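逛Zokholm开放日：看一只碗怎么烧出来，顺便聊聊我家厨房

上个月朋友在群里丢了个链接，说Zokholm陶瓷厂要办开放日，不收门票，管一顿午饭。我本来对陶瓷没什么研究，家里的碗都是搬家时随手买的，但是管饭嘛，那就去！

厂子在镇子北边，下了公交还得沿着河走一段。风特别大，我的围巾被吹飞了两次，第二次挂在人家篱笆上，摘了半天。门口登记的小姑娘给每人发一张贴纸，写上名字贴在胸前，我的中文名她照着描了一遍，描得居然还挺好看。

带队的是Arwel Bellis，一位说话慢悠悠的老师傅，在成型车间干了大半辈子。他先带我们看泥料仓，一进去就是那种雨后泥地的味道，我很喜欢，同队一位大姐倒是一直捂着鼻子。泥料要先过筛、除铁，再送进真空练泥机，挤出来是一根一根粗粗的圆柱，像放大版的年糕。师傅切了一片让大家传着摸，凉凉的，滑滑的，传到最后一个小朋友手里，已经被捏成了一只乌龟。

成型车间最热闹。滚压机一转，一团泥眨眼就变成碗，再由人把碗口修圆。我问能不能试试修坯，Bellis师傅给了我一块海绵和一只坯子，我一使劲，碗口就塌了……他说没事，塌了的回去重新练泥，不浪费。我心里还是挺过意不去的，后来再递给我什么我都轻手轻脚。

釉料房不让拍照，只能隔着玻璃看。厂里这两年主推的系列叫Hopkin，釉色偏灰绿，说是配了好久才定下来。墙上钉满了试片，光这一个颜色就有654片，每片背后都用铅笔写着配方编号。我凑近看了好几分钟，有一大半我根本分不出区别，师傅却能随手指出哪片偏黄、哪片釉厚了。这种眼力我是真服气。

然后是窑房，全厂最暖和的地方，大家进去就不肯走了。窑炉的牌子是Esteck，隧道式的，窑车载着坯子慢慢往里推。那天控制屏上显示967度，师傅说这一窑是素烧，上完釉还要再进一次，温度要高得多。窑车一次能装700只小碗，出来以后逐只敲，听声音，声音发闷的多半有暗裂，直接挑走。他让我们闭上眼睛听两只，一只清脆，一只像敲在木头上，这回我总算听出来了！

午饭在食堂吃，炖菜配黑面包，用的当然是他们自己的碗。我旁边坐着一对开小餐馆的夫妻，聊起来才知道他们是专程来选餐具的，盘子底有没有磨平、摞起来稳不稳、洗久了边口会不会崩，问得特别细。我听得直点头，原来买碗有这么多讲究，我以前就只看花色。 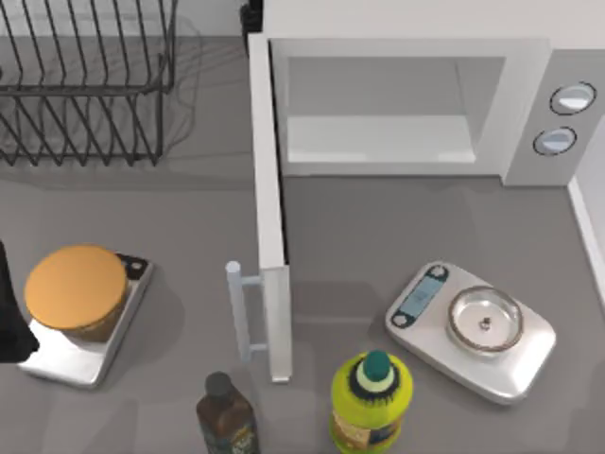

饭后有个小讲座，讲日常怎么用怎么收，我觉得比参观还实用，挑几条记下来。刚从冰箱拿出来的碗别马上加热，放一会儿再说。碗底那圈没上釉的地方会吸水，洗完最好斜着晾，干透了再摞。带金边的不能进微波炉，这个我知道，但是讲座上说有些深色釉加热以后碗比菜还烫，端的时候要垫布，这个我可是吃过亏的（左手食指可以作证）。还有人问茶渍怎么办，答案是小苏打加一点水，用软布慢慢擦，别上钢丝球。

最后一站是门市部，也就是钱包最危险的地方。正品在前厅，二等品在后面的小屋，价格差不少。所谓二等品，有的是釉面多了个针眼，有的是颜色跑了一点，盛饭完全不影响。我在小屋里蹲了半个多小时，挑了四只饭碗和一个汤盆，又看上一只Sivix系列的大盘，翻过来一看标签，200克朗，犹豫了两圈还是抱走了。同队的大姐比我狠，直接买了一整箱，叫儿子开车来接。

说点不满意的。讲解只有一场是英文的，报名要趁早；厕所在院子另一头，去一趟得穿外套；还有包装纸不太够，最后几个人是拿旧报纸裹的，想买得多的话自己带两条毛巾比较保险。

听门市的人讲，明年8月还会再开一次，到时候可以预约拉坯体验，要交一点材料费。我已经跟朋友说好一起去了，她负责订车票，我负责带毛巾。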